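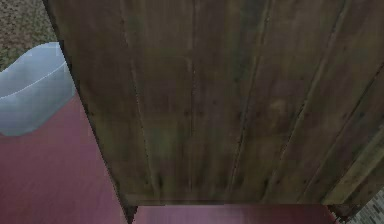 Re: [sim-users] Arm goes through the wooden panel in Mesorano scenes

July, sent 16:25
By the maintainer of the Unetti scene pack

Hello all,

thank you for the report, and sorry that my answer comes slowly. I quote the important part:

> After we updated the Groltex planner, the arm pushes down into the
> wooden panel and does not stop. No contact is reported. In the log
> the force stays at zero, then at step 3490 the whole simulation
> explodes and the joints get impossible values. It happened in 4 of
> 25 runs. We are worried because the same planner will go to the
> real cell at Mahama next month.

I could repeat the fault on my computer. The render attached on top is from the scene I used, with the wooden panel and the pale container at its left side. In this view the panel looks like one solid body with planks. But the planks are only texture. The collision shape is a separate file, and in this file the panel was exported with a thickness of zero. When the arm moves slowly, the contact is found. When it moves fast, it is on the other side before the next step, and the solver then tries to push it out with a very big force.

So the update of the planner did not make the fault. The new version only moves faster, and the mistake in our file became visible. I checked the other scenes in the pack and found the same mistake in nine of them.

What I ask you to do for now:

- Please do not use any result from these scenes as a safety check for the Mahama cell.
- Set the speed limit back to the old value.
- Turn on the display of collision shapes before you start a run. The normal render will not show you the problem.

I have a corrected panel, and with it I had no failure in 25 runs. One question is still open for me: why did the force watchdog stay silent? It should stop the run when the joint values jump. If somebody has a log with the watchdog messages switched on, please send it to the list.

With kind regards

--
sim-users mailing list | Contact the list owner | Copyright Unetti project | Back to top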